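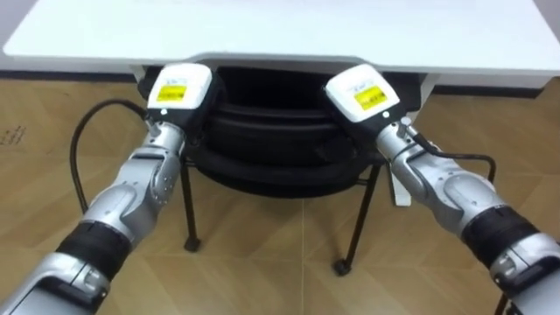
Kustodier on the third floor: a gallery from the Prarlow office

Tastel moved its support and billing teams into the Prarlow building in October. The floor has 32 bookable rooms and 194 chairs. Every room has to be put back in order at the end of the day, with the table clear and the chairs under it. For years that was a job for whoever used the room last, and when it didn't get done the evening crew did it.

Kustodier is the two-armed machine that has started to take over part of this. It works in the small rooms only. The view is the machine's own, looking down past its arms, and it is the same view the people on the evening shift get on the tablet when they check on it.

Two arms, one chair
Both arms reach in over the floor toward a black chair under a white table. The silver parts are the arms themselves. The black ribbed bands go around each arm below the wrist.

Clear table
The tabletop has nothing on it. Kustodier doesn't pick up cups, papers or laptops, so a person walks through first and clears the tables. If something is left on a table, the machine skips that room and puts it on a list. We get the list at 9:30 in the evening, and anything left on it is done by hand.

What the evening crew does now

There are five people on the evening crew, the same number as before. The job used to start with chairs. You went down the long hall, did every room on the left, did every room on the right, and then you started on the kitchens. On a bad night the chairs took an hour and a half, and most of that was bending and pulling.

The crew now starts with a walk-through. One person clears tables, wipes them, and taps the room as ready on the tablet. The other four go straight to the kitchens and restrooms. By the time the kitchens are done, most of the small rooms are finished. The large rooms are still ours, because there isn't enough space between the chairs for the base to turn.

The crew asked for three things before the trial began, and got two of them. Hours stayed the same and pay stayed the same. The third was a second tablet, and we are still sharing the one.

Some of the work is new. Somebody has to look at the rooms Kustodier has marked as finished. Somebody has to wipe down the covers and check that the cables on the outside of the arms haven't caught on anything. This takes ten minutes at the start of the shift and ten at the end, and it was not on anyone's task sheet until we asked for it to be added. It is on there now, under "equipment," between the floor machine and the vacuum filters.

Side by side
A closer look at where the arms end: white on top, black below, with a yellow label on each. A black cable runs out to the outer side of each arm. The chair stands on thin black legs, and the floor under it is the wood-look planking laid at an angle.

Not everyone was in favor, and it would be wrong to leave that out. Two people on the crew did not want to work in the same hall as the machine. They were given the kitchens for the length of the trial. One has since gone back to the hall and the other has not, and the schedule works either way. There were also complaints from the daytime side. People who stay late said they felt they were being hurried out of the rooms. The start was moved from 6:00 to 7:15, and if a room is booked Kustodier doesn't go in at all.
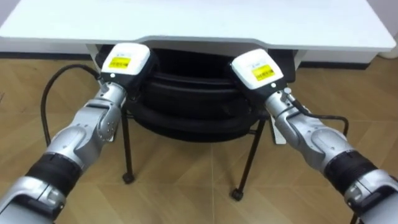
The later start has a cost. It means the small rooms are finished closer to the end of the shift, and if the machine stops for any reason there is less time to catch up. We had one Monday when it stopped at 8:00 and wouldn't start again, and the crew did the whole floor the old way and went home late. After that the rule was changed. If Kustodier has been standing still for 20 minutes, the shift lead can call it off for the night and request overtime without asking first.

The chairs themselves have been a subject of their own. The Sobczak building across the parking lot has a different kind, with arms that hit the edge of the table if you push them in straight. The crew over there has been told they are next, and they have been over to watch twice. Their main question was who gets the blame for a scratched table. The answer we were given is that damage goes in the equipment log the same way it would with the floor machine, with the room number and the time, and no name.

Numbers from the trial

Rooms on the floor: 32
Chairs on the floor: 194
Floor area: 2130 square meters
Chairs checked or moved by Kustodier during the trial: 1582

The last number comes from the machine's own log. It counts a chair that was already in place when the machine got there, so it should not be read as chairs saved for the crew. We have asked for the two to be counted separately. The crew's own sheet is kept by hand and only says which rooms had to be redone. Most of those were corner rooms, where the chairs stand close to the wall.

What stays the same

The large rooms, the kitchens, the restrooms, the windows on the stair side and all the trash are done by people. So is anything that has been spilled. Lost property goes to the front desk in the gray bin, with a slip — please write the room number on the slip, as it is the only way to match it to a booking.

If you work on the floor during the day, push your chair in when you leave and take your cup with you. A room with a clear table gets done on the first pass. If you would like to see the machine working, come by the hall after 7:15 and ask the shift lead. Stay behind the tape while the arms are out.

Questions about shifts or tasks go to the evening crew mailbox. Repairs and faults go to building services — use the form for equipment, and choose "other" until Kustodier has been added to the menu.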